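Open day at Brokodix, May

Brokodix opened its test hall at Boltden to visitors for one afternoon, and I went along to see how far household machines have come. Entry was free and the car park was full by 12.

The tour started on the shop-floor side. A machine called Ferri was moving tins from a crate to a shelf. It managed 42 tins while our group watched and dropped one, which a member of staff picked up. It was slow – a shop worker would have finished and gone on to the next aisle – but it kept going at the same pace throughout.

The next bay was laid out as a kitchen. Arkus, the household model, wiped a worktop and put cups on a rack. Cups with handles went well. It was then given a tea towel to fold and made a poor job of it, trying 11 times before the operator stopped it. The guide said cloth was still the hardest thing they worked on, along with plastic bags.

Upstairs was the simulation room, where most of the practice is done. Jobs are run on a computer first, in plain made-up rooms, and only tried in the hall once they work there. The guide put it at nearly 600 practice runs for one simple chore. The view is from behind the gripper, with its two fingers open and nothing held, against a wide grey surface.
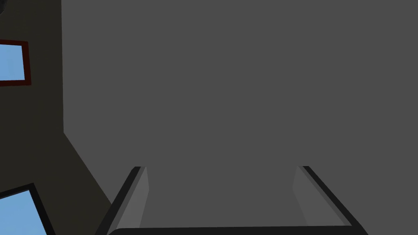 Could one of these do the housework now? It could do parts of it, such as wiping a clear worktop or putting away cups, with a person nearby to sort out mistakes.

Prices were not given and there is no date for sale. The tea stall by the exit was staffed by people and took cash only. The next open day is planned for the autumn, and places will need to be booked.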